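Prutelik Wrist Guard Kit, item 331
Cletatdale Automation Supply 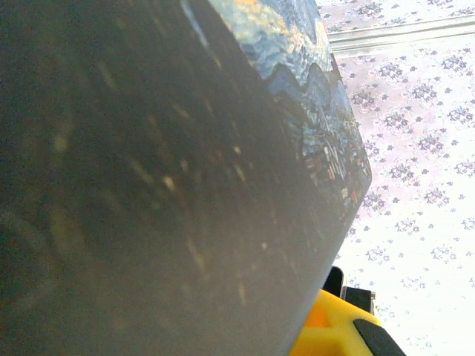
"Collaborative" on a data sheet proves very little. The gripper, the part it carries and the way people reach in all belong in the risk assessment, and a sharp-cornered part can undo a gentle arm. We sell the guard as padding. It carries no safety rating, whatever resellers claim.

Kit: 2 pads, 80 mm strap, checklist
Fits: Trikarero wrists
Redo your assessment after fitting.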